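Small Tableware for Small Hands
Kenutent Playroom Gallery
5 Apr 2021

Welcome to our gallery page. Kenutent is a family playroom with a little kitchen corner, and on these pages we collect the things the children use there. This part is about the tableware: the bowls, the cups and the small forks which go on the table at snack time, and also at pretend snack time, when there is no food at all.

We began in November with one box of old pieces given to us by parents. Since then the collection has grown to 197 pieces, if one counts also the spoons. They live on two low shelves next to the sink, and the children are allowed to take them without asking. In the evening everything goes back, bowls below and cups above. The forks have their own tin.

We buy most of it second-hand. The Stamatopoulos shop on the corner sells us single pieces when a set is broken, for 50 cents each, and this is how we got so many colours. Matching was never our plan. A child who wants the blue bowl knows at once which one is the blue bowl, and there is less discussion.

The wooden table is where all of it comes together. 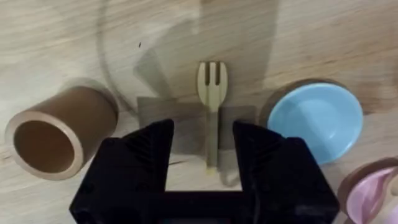 Fork, cup and bowls on the light wooden table. The cup is lying on its side, with the fork and the light blue bowl to the right of it.

The forks are the favourite of the smallest ones. We prefer the kind with short, blunt prongs, and cream is a good colour for us because it is easy to find again on the dark floor of the hall. With peas they are not very useful, but for pieces of banana they are very good. For peas we give spoons.

Cups are more difficult. A tall one falls quickly, and a wide one is hard to hold with one hand, so we keep both sorts and let the children try. We fill them only to the half. The lids from the Cademus set fit some of the other cups too – please do not throw them away, even when they look alone.

About the bowls we get the most letters. Parents ask if the pink ones and the blue ones are of the same size. They are not all the same, and for soup we would like you to take the deeper ones from the back of the shelf.

If you have pieces at home which you do not need any more, you can leave them in the basket at the Trallirik Street entrance. Plastic and wood are welcome, glass unfortunately not. The next part of the gallery will show the aprons and the tea towels.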